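Flastavero Facilities Helpdesk
Queue: Rooms and Furnishings
Ticket subject: Table 2, parts bin and curtain, recurring complaints
Status: Resolved, monitoring
Priority: Low
Opened by: Precious Mabuza
Assigned to: Siebe Willems
Location: Dokstead, ground floor, curtained bay

Original report (Precious Mabuza)

Three issues with table 2. First, the bin slides when anything is put into it or taken out. Second, the curtain hem drags on the back of the tabletop and shifts small items when the ventilation starts. Third, there are marks on the white surface that don't come off with the normal wipe. Please check all three. The bay is in use most mornings, so after 2:00 p.m. is best.

Siebe Willems, first visit

Bin: standard stock from Van Rooij, smooth base, no feet. Slides freely on the tabletop when pushed with one finger. No cracks. Base is flat, does not rock.

Curtain: track is level. Hem was resting on the table with excess length. With the ventilation on high, the hem moved forward and back and pushed a test block toward the front.

Tabletop: cleaned with water and a microfiber cloth, then with the mild cleaner from the closet. Dust came off. Scuffs and one dark scratch stayed.

Actions taken:
Raised the curtain on its hooks by one position.
Ordered clear non-slip dots for the bin base, pack of 100.
Left the tabletop as is.

Dong-geon Yeom, comment

Please don't use the scouring pads on this table. Table 1 was done that way in December and now has a shiny patch that shows up under the ceiling lights. Matte finish doesn't recover from that.

Siebe Willems, reply

Understood. Only cloth and mild cleaner used. Pads removed from the closet.

Siebe Willems, second visit

Dots arrived. Fitted one under each corner of the bin. Degreased the base first and let it dry. Pushed the bin from the front and from both sides with the same test block inside. No sliding at normal hand force. It can still be moved if pushed hard. Lifting it is now the correct way to reposition it.

Ran the ventilation on low, then on high. Hem moved slightly, did not push anything.
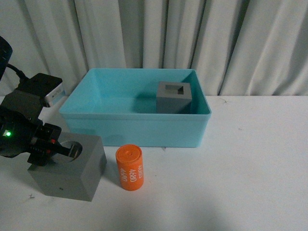

Table 2, bin at the back with one gray cube in the right rear corner. Dark scratch near lower left of tabletop.

Nuria Degefa, comment

Two questions. Is the gray smudge next to the back right corner of the bin new? And can the bin go further forward, so people aren't reaching all the way to the curtain?

Siebe Willems, reply

Smudge: not on my first list, so I can't say when it appeared. It is faint. Will try the mild cleaner on it at the next visit and log the result. If it stays, it goes on the list with the scuffs.

Position: yes, the bin can be moved. The dots don't leave residue. Lift it, set it down, press once on each corner. I would keep it clear of the front edge.

Kagiso Modise, comment

Can we get a deeper bin while we are at it? The gray cubes come nearly up to the rim, so stacking is out. Imside lists a taller version with the same footprint.

Siebe Willems, reply

Checked with purchasing. The taller version is available but the minimum order is 23 pieces. Not justified for one bay. If other rooms want them, open a separate request and reference this ticket. For now, single layer only. Overflow goes in the drawer unit.

On replacing the tabletop: quoted at 600 including fitting. Declined. The marks don't affect use, and the surface is flat and sound.

Precious Mabuza, comment

Used the table all morning. Bin stays where it is put. Curtain is fine. No objection to closing.

Resolution

Issue 1, bin sliding: fixed with non-slip dots. Replace if a corner lifts or collects dust.
Issue 2, curtain hem: fixed by raising hooks one position. Recheck after the curtain is next washed, as the fabric may hang differently.
Issue 3, surface marks: cosmetic, no repair planned. Cloth and mild cleaner only.

Open item: smudge near back right corner of bin, cleaning attempt pending. Owner: Siebe Willems.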